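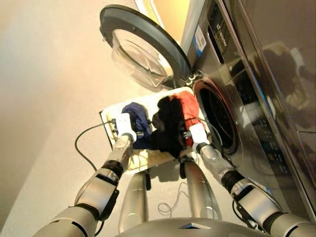 ## Dulov laundry detergent, 3,000 ml bottle

I bought this detergent in November and I have used it for most of my dark clothes until now. The price was 395, and for me this is fair for such a big bottle.

The smell is light and goes away after drying. My black shirts kept their color well at 20 degrees.
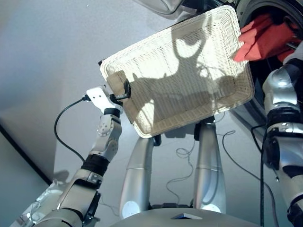

The cap I like less. The lines inside are difficult to read, so I often pour too much, and a little always runs down the side. Lougher has a better cap, but it made my skin itch.

Oil stains need a second wash. For normal dirt I am satisfied, and I will buy it again.

Yayra Osei, 8 September 2025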